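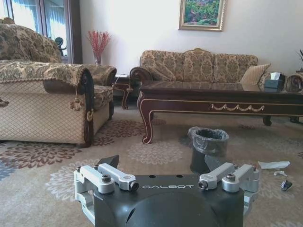
Utmont, July 29, 2020 — The family company Krawczyk announces today that its carpet and rug cleaning service is now open also for private homes in Utmont and the nearby towns. Until now the company worked only for hotels and offices. Many people in our area own large patterned rugs, for example a beige one with flower medallions in maroon-brown, pale grey and white, and they do not know where to bring them. A rug of this kind can lie in a sitting room for many years in front of the armchair, and the light colour of the ground asks for more care than a dark one.

The new service is called Clurniteo. The customer books by telephone or at the counter, and our driver collects the rug from the home. Each rug is first inspected on both sides, then dusted, washed by hand with cool water and dried flat in our drying hall. The whole process takes five working days. For wool rugs with natural dyes we make a colour test before washing, and we call the customer if the result is not good.

"My mother began to wash rugs in the yard behind our house, and I learned from her that you must never hurry the drying," says Halina Czerwiński, owner of Krawczyk. "In the hotels we learned to work with big quantities. Now we would like to come back to the single rug, which has maybe a small repair from the grandmother and a stain from the last birthday."

In the past year the company has cleaned 1324 rugs and carpets for its business customers. For the home service it has rented a second hall of 355 square metres beside the present workshop, and two new colleagues have joined the team. Kwame Arthur is responsible for collection and delivery. Zofia Głowacki takes care of repairs, mostly fringes and worn edges — she was before a weaver and has her own loom in the workshop.

Delivery is free of charge inside Utmont. For addresses outside the town a small fee is added, depending on the distance. Stairs are no problem, but we kindly ask customers to move heavy furniture off the rug before our driver arrives.

The booking system was prepared together with the software firm Pandico. Online booking is planned for November.

Media contact: Nuno Peixoto, Krawczyk, Utmont. Interviews and visits to the workshop can be arranged on request.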